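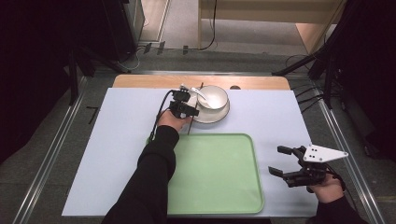 About Nisavier

Nisavier buys, inspects and resells used cell phones and tablets. The company was founded by Malcolm Gosling as a repair counter on Lestelska and now supplies refurbished devices to private customers, schools and small businesses. Our workshop and sales office share one address, and 23 people are employed there.

Every device is erased, tested and graded before it is offered for sale. The battery, screen, speakers, cameras and radio are checked against a written list, and a phone that fails on any point is returned to the repair bench or sold for parts.

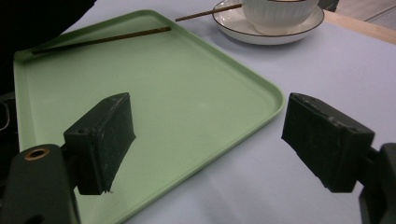 Grading follows the Wonberg scale, which we adopted in December and apply to all models. Grade A devices show no marks at arm's length. Grade B devices may show light wear on the frame or back. Grade C covers visible scuffs or a small chip along an edge, the sort of wear seen on the black gripper finger over the green tray, and is priced accordingly. Function is the same in all three grades. 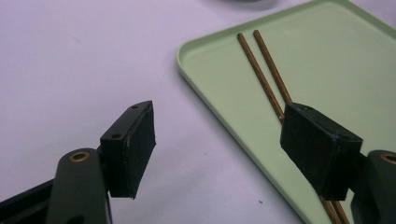 Customers may return any device within 30 days for a full refund. Phones purchased unlocked remain unlocked, and each is shipped with a charging cable.

Trade-ins are accepted by mail and in person. Over the past year we took in 3,270 devices, and quotes remain valid for 10 days. Business accounts are handled by our partner firm, Demchenko, which also arranges pickup for larger orders.

Page last revised October 10, 2022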